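Eggs again

Quick one tonight, dinner is in like twenty minutes and I have not started it.

So the egg thing. For months I was doing them on the stove and getting a different egg every single time. Green ring, runny middle, shell glued on. Finally got a little steamer, the Nevine one, after Ye-seo Cha would not shut up about hers. Paid 173 for it with the extra tray, which yes, is a lot for eggs. I know. 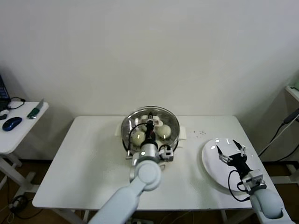 Steaming is just easier for me. Water in the bottom, lid on, walk away. I used to fill any egg pot right up to the top and then wonder why they cracked. Now I keep it to a couple at a time, two pale eggs in the round glass bowl with plenty of space between them, and a white oval plate on the right for whatever comes next. Plate goes out FIRST. Learned that one holding a hot egg and looking for somewhere to put it.

Other stuff, no order:

Cold eggs straight from the fridge are fine. Add a minute.

Don't trust the measuring cup that comes in the box, the lines on mine are nearly rubbed off allready. I use a tablespoon.

Ice water after. Not cool tap water, ice. 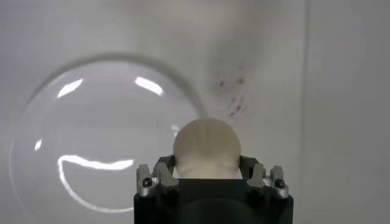 Peeling, start at the fat end, under water if you can stand it. Older eggs peel better, so buy them a week early. Ye-seo says vinegar in the water helps. Tried it in December, kitchen smelled like pickles, eggs peeled teh same.

Wipe the bowl out before it dries. Egg bits set like cement.

Ok, going to go make dinner. Probably eggs. Salad dressing post is next, the one with the mustard, I havent forgotten.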